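Home Our Story Rooms Breakfast Getting Here Book

About Us - The Plikar Guesthouse, Nellthorpe 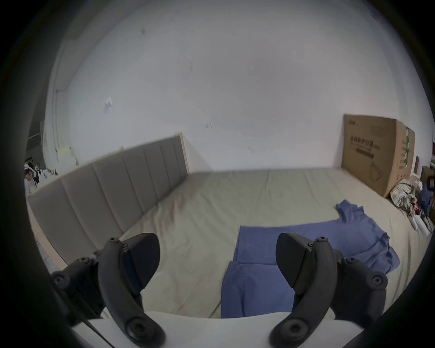 So how did two people who'd never run anything end up with a guesthouse? We came to Nellthorpe for a long weekend, it rained the whole time, and we fell for the place anyway.

I'm Zane Lukoševičius, and I run Plikar with my husband, Joaquim Carvalho. Before this I did payroll for a furniture importer and he taught middle school band (he still has the trombone, and yes, guests have asked for it at breakfast). The house had been on the market for ages when we saw it. The roof leaked over the back stairs, the kitchen was painted the color of canned peas, and I loved it right away! Joaquim took a little longer. He came around when he saw the pear tree.

We opened in December with 4 rooms and a boiler that quit on the first night. Our very first guests ate soup in their coats at the kitchen table and then booked again for the spring, so we must have been doing something right. These days we have 12 rooms, a new boiler, and a proper dining room where the garage used to be.

Breakfast is Joaquim's department. He bakes the rye bread himself and gets the eggs from Darius Bite up the hill, and if you tell us the night before he'll do you the potato pancakes. We serve until eleven. I don't like being rushed on vacation and I figure you don't either.

Mārtiņš Paju looks after the garden and fixes pretty much everything that breaks. Ask him about the walk out to Lapiņa, past the old mill - he'll draw you a map on whatever paper is lying around, and his maps are better than the ones at the visitor center. Wear real shoes, it gets muddy by the second gate.

A few things people write to ask. Dogs are welcome in the ground floor rooms. There's parking behind the house, but the turn is tight, so come in from the church side. We don't have TVs in the rooms, though we do have a shelf of something like too many paperbacks on the landing, and you can take one home if you're not finished with it. The train station is 600 yards away and we're happy to come down for your bags.

If you need anything, call the house phone. I usually pick up, and if it's Joaquim you'll hear the mixer going.

More from Plikar
- What's in season at breakfast
- The Lapiņa walk, with and without kids
- Room rates and quiet weeks
- How we finally fixed the back stairs
- Getting here by train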